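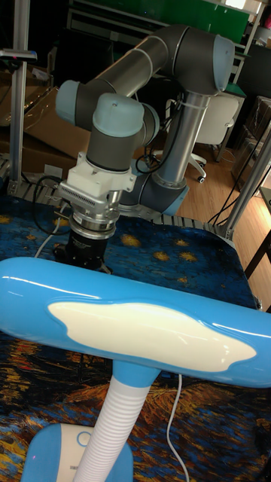 **Readers wanted for old weather logbooks, Jullirton Climate Records Project**

We are looking for 40 people to transcribe daily weather entries from the Buschmann logbooks, a set of handwritten station records kept in the Tromia valley. The books have been scanned but the handwriting is too uneven for software to read. There are 2992 pages left.

What you would do:

- Type temperature, rainfall and wind entries from scanned pages into an online form
- Mark any entry you can't read, and leave it blank
- Check pages typed by another reader

Each reader gets 82 pages to start. You can work at any hour from home. Plan on two or three hours a week through the end of June.

You need a computer, an internet connection and the patience for old cursive. A science background is not required. Temperatures are in Fahrenheit and should be typed as written, even where they look wrong. Corrections for station moves and thermometer changes are made later by project staff.

Readers who finish their pages receive a $100 payment from Visano, which funds the work. Names are listed with the published data set unless you ask us to leave yours out.

To apply, fill out the short form on the project page and transcribe the sample page attached to it. You must be 18 or older.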